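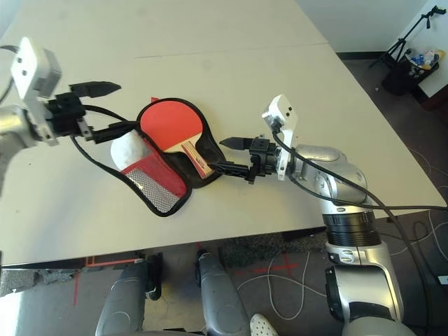 Packing and Returning a Paddle Case
Gatville Table Tennis Center – Equipment Care, Sheet 4

These instructions apply to all paddles issued from the equipment desk. Members who use their own cases are welcome to follow the same procedure.

Before packing

Wipe each rubber face with a barely damp sponge and allow it to air dry for 8 minutes. Do not use paper towels, which leave lint on the surface. Check the edge of the blade for chips and report any damage at the desk.

Packing the case

1. Lay the case flat on a clear table and run the zipper fully open.

2. Place the ball in the inner pocket first. A ball left loose beside the paddle may crack when the case is closed.

3. Set the paddle in with its head in the wide part of the case and its handle in the narrow part. Protective film, if issued, should already be on the rubber.

4. Fold the cover over and hold the two rims together with one hand.

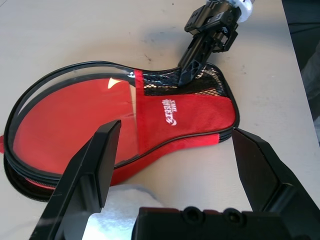
5. Draw the zipper slowly around the rim, keeping the lining clear of the teeth. If it catches, back it up a short distance and try again – do not pull harder.

6. Keep keys and coins out of any outside pocket. Hard objects can mark the case and press into the blade.

Storage

Return the case to Rack 2 with the handle end facing out. Cases must not be left in vehicles or on window ledges, where heat can loosen the glue under the rubber.

The equipment desk closes at noon on Saturday. Questions about repairs or replacement rubber should be directed to Kirsty Marsden, extension 449.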